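Tufa, week three: thin flat things

2018-03-14

Wubit and I have finished the second round of card tests on Tufa, our grasping method for thin objects. I said I would post the numbers whether they were good or bad, and they are a bit of both.

The method is simple. The policy sees only the wrist view and picks a small move, then looks again. Last round we trained on 1,135 demonstrations, all on a plain white bench. This time we went up to 2,101 and added patterned surfaces, glossy objects and clear plastic.

We ran 654 trials. Success on bare cards went up a little. Cards in sleeves came out at 67 per cent, which is lower than I had hoped. Most of the misses were in depth - the fingers closed above the plastic. Glare seems to be part of it, but we have not tested that on its own yet.

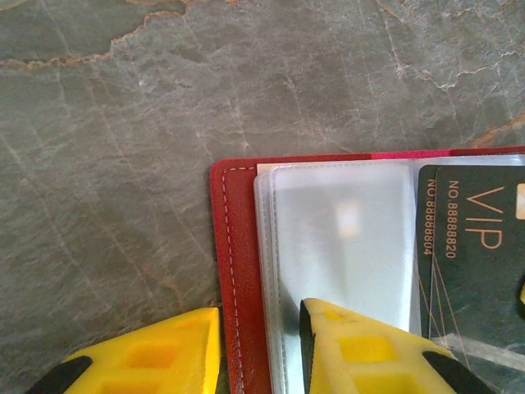 Wrist view with the red card holder on the veined stone. Two VIP cards on the right, glare on the sleeve in the middle.

Wubit wants to try a second light next. I would sooner fix the depth error first and rerun the same set, so we will do that in the last part of March.

Eyerusalem Moges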